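I've been meaning to write about the booklet for weeks, and it is now May, so let's just get on with it before I forget what I did and in what order.

Quick recap if you missed the last post. Bundgaard is a small press that does local history, mostly, and they asked me to lay out a walking guide to the Nunberg area. It's 100 pages, pocket sized, one color plus black. The text was already written and edited when it reached me, which almost never happens, and I was so pleased that I said yes before looking at it properly. Then I opened the file and found place names with every accent you can think of, grid references, bus times, footnotes, and a recipe for soup. I love this job!

So the first problem was the body type. I started out with Cleltside, which I've used on a couple of posters and really like at big sizes. It has that lovely fat lowercase g and a capital R that kicks its leg right out. At 9 point it was a mess, though. The counters filled in when I printed it on my cheap office paper, and the italics looked like they'd come from a different family (I still think they might have). I spent two evenings fiddling with the tracking and it got a bit better, and then a bit worse, and then I put it away.

What I ended up with is Stelent, the text weight, 9 on 12. It's a quieter face and I'd skipped over it a dozen times in my font menu. The letters are a little narrow, which helps with the long village names, and the figures are really nice. There are old style figures for running text and proper tabular ones for the bus times, so the columns line up without me nudging anything. I kept Cleltside for the chapter openers, where it can be as loud as it wants.

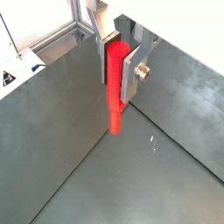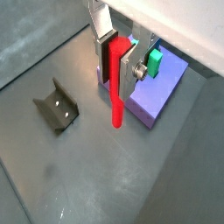
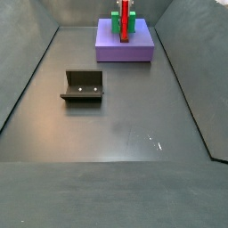 Asger Oddsson
Graphic designer and occasional letterpress printer

The second problem was the margins, and I got these wrong twice. My first go had a nice even border all the way round, and on screen it looked very calm and grown up. Then I printed a dummy, folded it, stapled it, and could not read the inside third of any line without bending the thing flat with both hands. A pocket guide gets held in one hand while the other hand holds a dog or a sandwich. So the inside margin went up, the outside came down a bit to pay for it, and I lost four characters from every line. That pushed the text over by three pages, and I had to go back to Bundgaard and ask very nicely if we could cut the soup.

We did not cut the soup. They were quite firm about it. Instead I pulled the footnotes in to 7 point and ran the shorter ones side by side in two columns, and that got me the space back with half a page left over. I'm happier with it than the first version, to be fair. The notes look like they belong there now.

Color took ages too. They wanted a green, because walking, and I wanted a rusty orange that would hold up for small type on uncoated stock. I made up a sheet with both of them at 50 percent and at full strength, with a paragraph of 9 point set in each, and mailed it over without saying which one I liked. Green won. It's a darker green than they first asked for, though, nearly a bottle green, and I can live with that. The maps look great in it, especially the contour lines - those I set at a quarter point and fully expected to lose.

The paper is still up in the air. I have a sample book here with a lovely 165 gsm cover stock that has a slight tooth to it, and I keep picking it up and rubbing it like a weirdo. The printer would like us to go for something smoother so the folds don't crack. I've asked for one dummy in each and I'll put pictures up when they turn up.

Oh, and hyphenation! I turned it off completely for the place names, and then went through every page by hand looking for rivers. There was a bad one on page 31 that ran down nine lines. I fixed it by swapping two words around (with permission), and I doubt any reader will ever know, but I grinned about it all through dinner.

Next up is the index, which I've put off for as long as I decently can. If you have a good way of handling names that start with "the," leave me a comment. I've got two style guides here and they disagree with each other.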